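The Plollside open day promised the future of packing, and the future had been given a beige table against a white wall. We got 14 minutes with it, between the safety talk and the coffee. Jars and trays used to be a two-person job at Benier. Now two arms do the reaching and one person minds them — which, I was told, still counts as a packing job on the payslip.

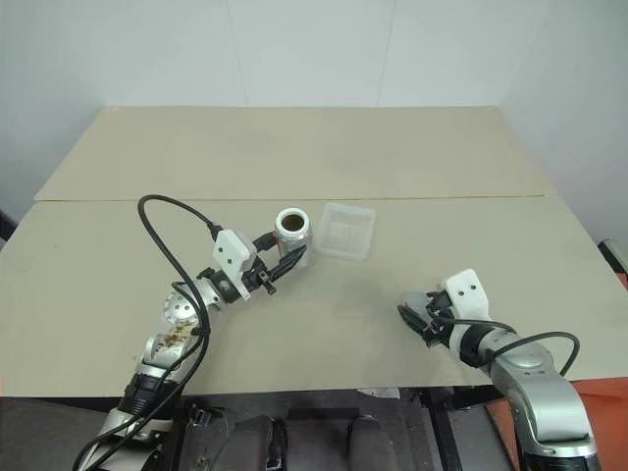 Lena Dudek told us her wrists had stopped hurting by February, and that she missed having someone to complain to about them. Her old bench partner moved to labeling. She gets up to 100 stops a shift to clear, and the training binder covers four kinds.

Coffee was good. Parking was not.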